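Eighteen Tries Before Lunch: Ilham Ramadan on Teaching by Hand 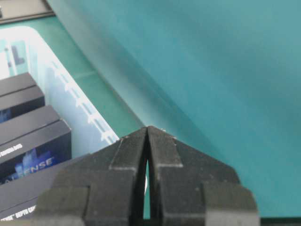

Ilham Ramadan gets up early for boxes. She runs demonstration sessions at Teron, in a long room over the old Stenstead print works, and by the time I arrive at 8:30 she has already logged her first two runs of the day and wants to talk about both of them.

"The second one was lovely," she says. "I came in at a slant, I changed my mind, I backed off and tried again. You'd think we'd throw that away. I love those! The model needs to see what a person does when the first idea was bad."

Her job is to steer the arm through ordinary handling tasks, over and over, while everything it does and sees gets recorded. Each run is called an episode. The set she is working on now, which the team named Daly, stood at 423 episodes when we spoke, and she can tell you a surprising amount about individual ones.

I asked what makes a good episode. She thought about it for a while.

"Variety, but small variety. Move the bin a little. Turn it. Start the gripper somewhere awkward. If I always start from the same spot, the model learns the spot."

Oisín Gilmartin, who trains the models on the other side of the wall, agrees with her up to a point. He would like fewer hesitations. "Ilham pauses to think, and then the policy pauses too, for no reason at all," he told me, laughing. "We had one in October that stopped above the table for 23 seconds. It was a very good impression of her."

They settled it by marking the pauses and trimming the longest. Corrections stay in.

The wrist view is what she watches most, and it took getting used to. "Everything swings when you swing. The first week I felt seasick (I really did), and now I reach for a mug at home and wonder why I can't see my fingertips from behind."

Next comes Cadholm, a second set with softer items and two operators, so the habits of one person don't fill the whole thing. Ilham has already written her wish list for it: bags, sleeves, a folded towel. She was back at the controls before I had my coat on.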